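Hye-jin Han had come down from Pakstead for six nights, and her aunt, who had talked about it since May, wanted the spare room just so, with the good red-and-white spread on the bed and the extra blankets folded and waiting.
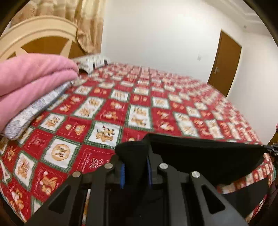
Would she be warm enough, so close to the river?

Two blankets had always been plenty for Hye-jin, even in the old house at Sokol, where the wind came straight under the door.

So her aunt went off to put the soup on, and sang a little, and forgot the second verse as usual.
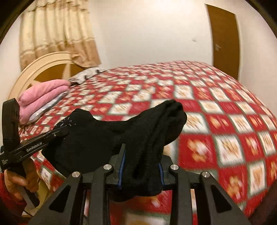 Hye-jin had never been a tidy packer, and her aunt loved her for it, bless the girl. She would be hunting through her bag at bedtime again, sure as anything! One black sock, with its little white dots, was already out over the bedspread, and its partner might well be back in Pakstead. Her aunt went to look in the mending drawer.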